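Kekville Community Garden: Minutes of the Spring Meeting

Apr 9, 2020, held by phone 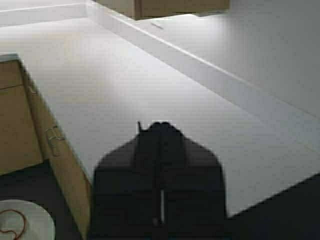

2 min read

Chair: Tala Saliba. Minutes of the November meeting were read and approved with one fix (the seed swap was at the Renley library, not the school).

1. Seeds and seedlings
Great news here! The order came in complete, all 295 packets, and the beans look wonderful. Tala has already started the Lefèvre tomatoes at home and has 100 seedlings up. Anyone with a sunny windowsill who can take a tray, please call her. Pickup will be from the porch, one household at a time.

2. Plots
All plots are taken except 11, which gets afternoon shade and would be lovely for lettuce and peas. It was agreed to offer it to the first family on the waiting list. Fees stay the same this year.

3. Watering
The hose by the east gate leaks at the tap end. A new washer was approved. There was a long and very cheerful talk about rain barrels, and we agreed to try two behind the shed and see how they do over the summer.

4. Compost
The big bin is ready to turn and smells terrific (so we were told, with real feeling). Please keep citrus and bread out of it.

5. Illau Street fence
The lower boards are rotten along the squash bed. Members liked the idea of growing sweet peas up the new section. Tala to get a price for lumber.

6. Other business
Bring your own gloves and tools for now. The potluck is put off, but recipe cards are still welcome, and the rhubarb cake one is already going around!

Call ended at 6 p.m. Next meeting to be set by email.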